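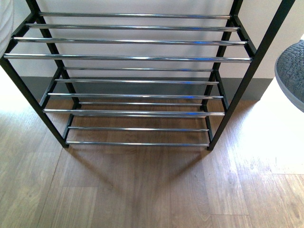

The shoe rack at the Drinstead test room, nothing on it.

Kurnoton's tidying robot is back at work in Drinstead after a service that ran well past lunch. The machine, a two-armed Umali on a wheeled base, had been dropping its left wrist a few millimetres low since March. Fine for towels. Not fine for shoes, where the toe has to clear one rod and the heel has to land on the next.

Technician Aurelia Bogdan swapped the wrist belt, cleaned both finger pads and re-ran the head camera calibration. That last bit took longest. Chrome is a pain, she said - the rods throw glare back when the sun comes in, and the depth readings go patchy. Her fix for now is a shorter exposure and a second look from a slightly different angle before each placement.

Belt was rated for 1000 hours and had done 472. Bogdan blames dust in the housing, and the cover seal has been replaced too. Spare belts are on order from Drarudard, which supplies the wrist units. Delivery is expected in 5 days.
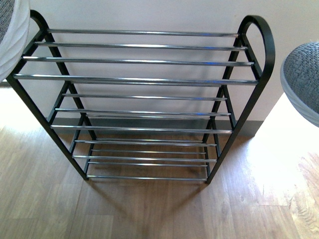
What does the daily check involve now?
Wipe the camera lens, jog each wrist through its full range, then run the empty-rack routine once before any shoes go near it. Almost 70 seconds all up. If the fingertip offset reads high the operator stops and calls the workshop, no adjusting it on the spot.

The grey cable guard on the right arm is still the old one. It'll be changed at the next service, along with teh base wheels, which are wearing unevenly. Bogdan wants the log sheets kept beside the charger untill then, not upstairs.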